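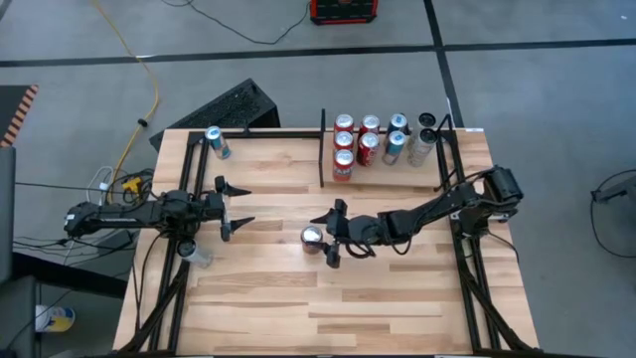 According to Khalil Sabbagh, the turf square at Gemel Park will be ready for league cricket by June, and he told us so before we had even reached the gate. Having walked on it, I think he may be right, though the south end still looks thin to me.

The Kundik club opened its new ground to visitors on Friday afternoon. I went with Régis Barbier, who keeps wicket for our second team and had already been there once in the winter, when the outfield was mostly mud. We came by train and walked from the station, which takes longer than the club's directions say. The last stretch has no sidewalk.

The tour started at the nets. There are four lanes, two on artificial turf and two on grass, with the run-ups long enough for a proper fast bowler. The old place at Mernus had a fence where you wanted to turn around. The grass lanes were roped off, so visitors could only bat on the other two. Régis faced an over from Man-lok Tsai and was bowled by the second ball. The surface is quicker than ours and the bounce was even on a good length. Anything shorter came through at chest height.

From there we went out to the middle. The square has 10 strips. Hüsnü Ertürk, who looks after them, had left one uncovered and let people press a thumb into it. He rolled it in the morning and planned to roll it again that evening. He was asked several times about drainage and gave the same answer each time, that the outfield pipes run to the ditch behind the scoreboard and the square has its own layer of gravel. The boundary on the road side is 195 feet from the middle strip. That is short, and the club knows it. A row of poplars has gone in on that side, but it will be years before they stop a ball. Until then home matches will be played on the strips farther from the road where possible.

The pavilion is the old Vondráček boathouse with a new roof. Both dressing rooms have showers now. The visitors' room is the smaller of the two and gets the afternoon sun. The scorers sit upstairs with a clear view of both ends, except that a post blocks part of third man. Jussara Bezerra showed us the scorebooks from the Mernus years, which are kept up there in a metal cabinet. The one she had open was from the season when Kundik made 529 across two innings and still lost the match. She also runs the girls' sessions, and those move to Gemel Park first, ahead of the men's teams.

At three there was a short game, eight overs a side, on the artificial strip. The home side batted first and lost early wickets, then hit out at the end. The visitors got home with four balls left. I fielded at deep square leg and can report that the outfield is slow, with long grass and a slight rise toward the rope. Two drives that looked like fours stopped well short.

Tea was in the lower room, with sandwiches and a good lentil soup. The club is still trying to raise $800 for a second set of covers, and there was a box by the door.

Our own fixture there is in the second half of the season, and team lists will go up in the usual place. Anyone driving should use the north entrance, as the lot by the pavilion is small and was full by two. Bring long spikes if there has been rain.

Contact the editor | Copyright, all rights reserved | Back to top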